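Week 4 handout - Reading clothing and fabric claims

Read the Cavlow case before class. Zodwa Pillay will take the first half, Thabiso Rampersad the second. Bring one care label, photographed or cut out.

## 1. Who was asked?

Cavlow says its sweatshirts "last twice as long." The support for this is a survey of 317 buyers, run by Clikent and paid for by Cavlow. Buyers were asked after 8 weeks how long they expected to keep the garment. An expectation at 8 weeks is a mood. It tells you very little about wear, and I don't see why it was printed next to the word "tested." 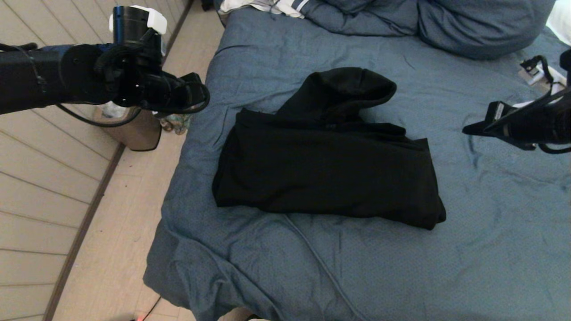

Why does it matter who paid for the survey?

A paying client usually sees the questions first and decides which answers get published. That doesn't make the numbers false, but it does mean you should ask for the full list of questions.

## 2. Twice as long as what?

The fine print compares the sweatshirt with "leading basics." No brand, price or fabric weight is given. Ask for the comparison item every time. If you can't get it, treat the claim as decoration.

The Ngubane lab report is better, though not by much. It lists 12 samples and 795 rub cycles, then stops. We don't learn whether the fabric failed at that point or the lab simply switched the machine off - two very different results.

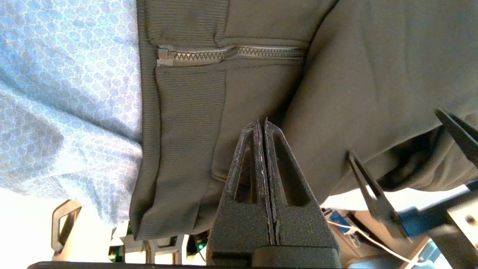
A rub test also deals with one kind of damage. Most people give up on a garment for duller reasons: it shrank, it faded, the seams twisted, they got bored. The Prillevbridge reading (pages in the course folder) lists these in a table, and I have doubts about that table too. Its "other" row is the largest.

## 3. For class

- Rewrite the Cavlow claim so that it says only what the survey supports.
- Write two questions you would send to the Ngubane lab.
- Find one word on your care label that sounds technical and has no stated meaning.

Half a page is plenty. Hand it to Thabiso at the break.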